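# Running a Craft Blog Giveaway: What We Did With Our 307 Entries

Group report, July 30, 2023
Róisín Ó Ceallaigh, Mohit Bisht, Colm Ó Súilleabháin

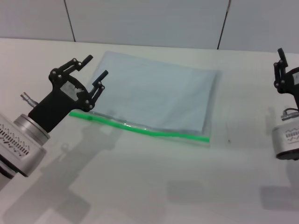

## Background

Our project was to run one giveaway on a handmade crafts blog and write up how it went. The blog is Stinmont, which Róisín started in July for this unit and which had 10 readers, most of them her cousins. The prize was a felt wombat. Mohit sewed it, and would like it noted that the second ear was harder than the first.

## Method

Readers entered by leaving a comment naming their favourite colour of thread. Extra entries were allowed for sharing the post, a rule we copied from bigger blogs and regretted by dinner. Each entry was written on a slip of paper and folded twice. Colm did the folding. His slips are noticeably fatter near the end.

## Results

We received 307 entries. One reader, Rónán Tierney, accounts for a large share of them and was very polite about it. Page views reached 3000, though we forgot to exclude our own, and Mohit refreshes a lot.

The winner was Po-yen Tsai (favourite colour: "grey, any"). Postage cost more than the felt.

## Problems

- We didn't say whether overseas readers could enter. They did.
- Two people asked for the pattern. There is no pattern.
- The closing time was given without a time zone, so we honoured all of them.

## Next time

One entry per person, and a flatter prize. Róisín has suggested bookmarks.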